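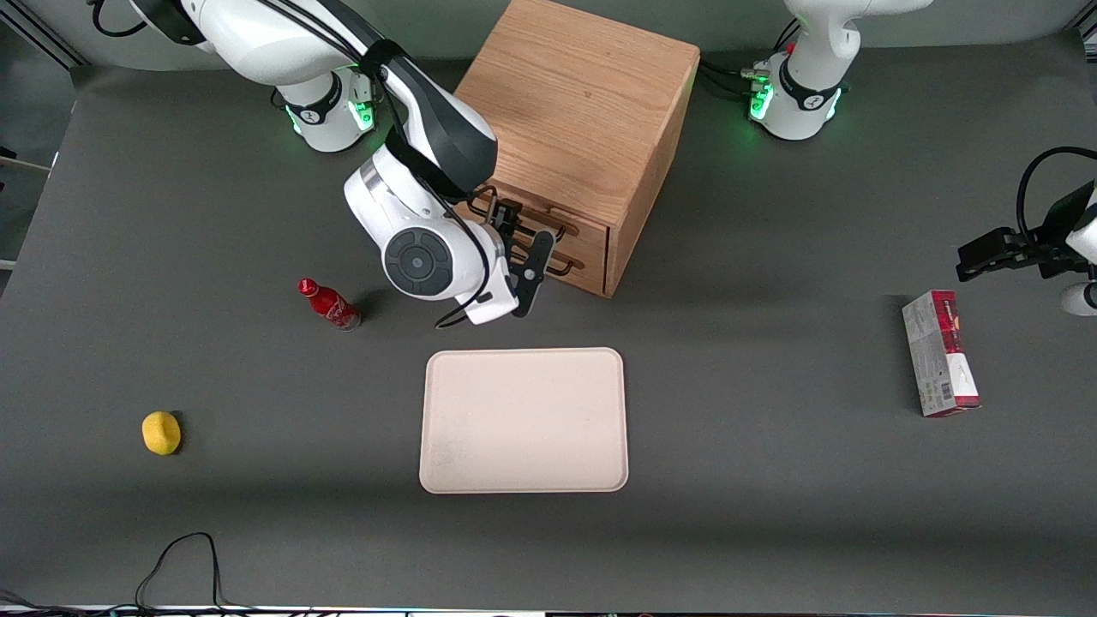
Chepkoech Ndung'u writes that our last madder bath went brown from too much heat, and that she would not let the pot pass 60 degrees at any moment, also not for a short time at the end. She asks also if we rinsed the roots before soaking. We did not. I take both remarks into the new trial.

January 21, 2018

Madder on wool, second trial. The first trial (the Tonarau skeins) gave a colour between brick and old tea, and I was not satisfied with it. In this trial I change only the heat and the rinsing. The wool is the same, the mordant is the same, and the roots are from the same sack from Kakov.

Mordant: alum, 10 per cent on the weight of dry wool, with a little cream of tartar. The skeins stayed in the mordant overnight and were then pressed by hand, without wringing. One skein from Stultley had still a smell of spinning oil, so I washed it again with soap before it went in. I should have noticed this before weighing. Its weight in the table is therefore slightly wrong.

Roots: rinsed twice in cold water. The first water came out yellow-brown and I threw it away, the second was much clearer. Then soaked for 48 hours in the blue bucket with the lid on. We have hard water and I did not add chalk. In April we used chalk with rain water, so that result should not be compared directly with this one.

Heating: slowly, on the small ring. At the first reading the bath was at 39 degrees and already a strong orange. After this I went up very carefully and turned off the ring each time that the thermometer came near the limit. The highest reading I wrote down was 58. It is tiring to stand beside the pot so long, and for the next trial I would like to borrow the water bath with the regulator, if Tanui can spare it.

The wool was moved every few minutes with the glass rod. I left the skeins in the bath to cool until the evening. 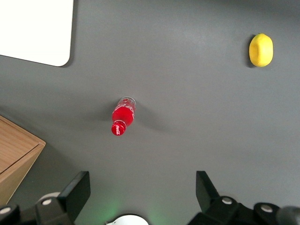 RESULTS AND REMARKS

Skein A: clear orange-red, even on the whole length. The best we have had.

Skein B (the Stultley one): paler, with two lighter places where the tie was too tight. I must make the ties looser, in a figure of eight.

Skein C: like A but a little more to the brown. It lay at the bottom of the pot, where it is perhaps warmer than my thermometer says. Question for Chepkoech: does she put a plate or a grid under the wool?

The exhaust bath has still much colour. I keep it for the silk scraps.

To do: light test, half of each sample under card in the south window. Wash test with neutral soap. Order alum, the jar is nearly finished. Copy the weights from the loose sheet into the table before the sheet gets lost again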